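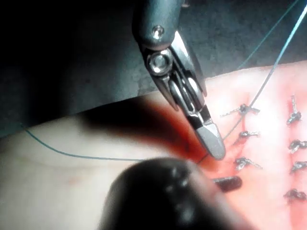 1/ Spent September at the console, teaching a suturing policy by remote control. I drive both instruments, the system logs every motion, and the model trains on the logs. Notes from someone who did most of the driving.

2/ We have 448 demonstrations we're willing to train on. One demonstration is one stitch: pick up the needle, drive it through, pull the thread, tie, trim. I recorded more than that. The rest had a dropped needle or a pause where I was just thinking.

3/ Pauses matter more than I expected. If I stop to look at the thread for two seconds, the model learns to stop there too. Now I decide on the next move before I start the clip.
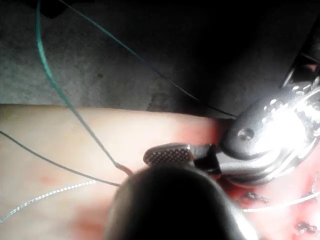

Semex: Do you keep the clips where the grasp slips and you recover? We threw ours out and regretted it.

4/ Yes, we keep them, as long as the recovery is clean. They get their own label. An early model trained only on perfect stitches had no idea what to do after a missed grab. It kept tying a knot with nothing in the jaws.

5/ Old knots stay on the pad while new ones go in. I like that for training. The model has to work next to finished stitches and leave them alone.
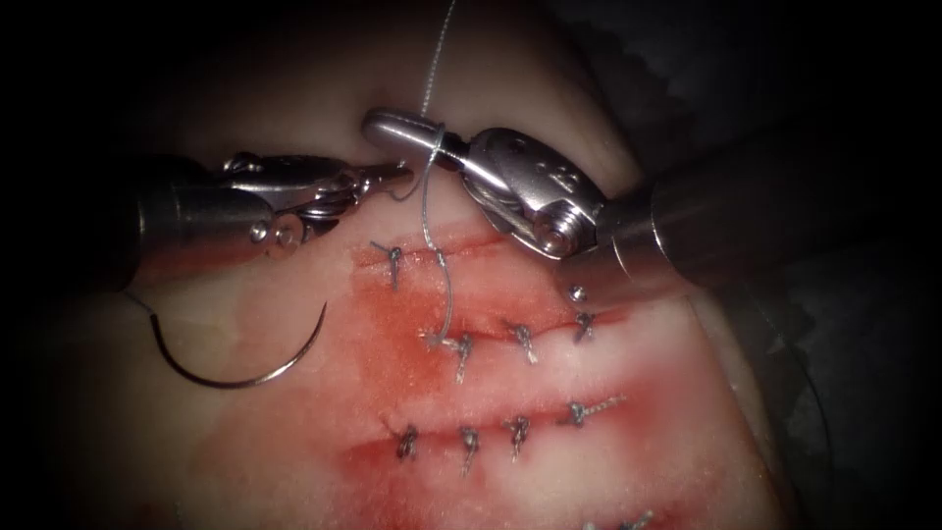 Photo: Comeo bench team

6/ Every clip is stored with the joint positions of both arms and the video from all cameras. The wrist views help most when the jaws close on thread. The fixed view helps with keeping track of the needle.

7/ Thread is the hard part. A needle keeps its shape. Thread doesn't, and a long tail can end up across the stitch you're about to make. I started parking the loose end off to one side before each bite,
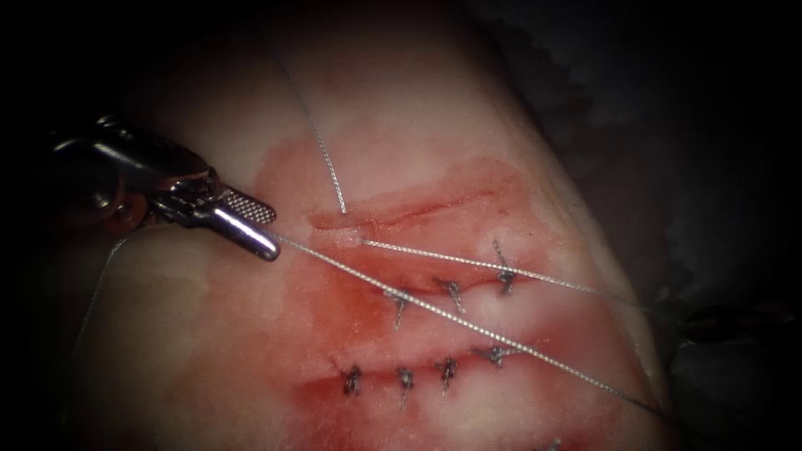
and after around 800 stitches I do it without thinking. The newest model has picked up the habit too, though it sometimes parks the end on the wrong side.

8/ Next batch is left-handed driving, same pads, same thread. I'm slow at it. Will post the numbers when the training run is done.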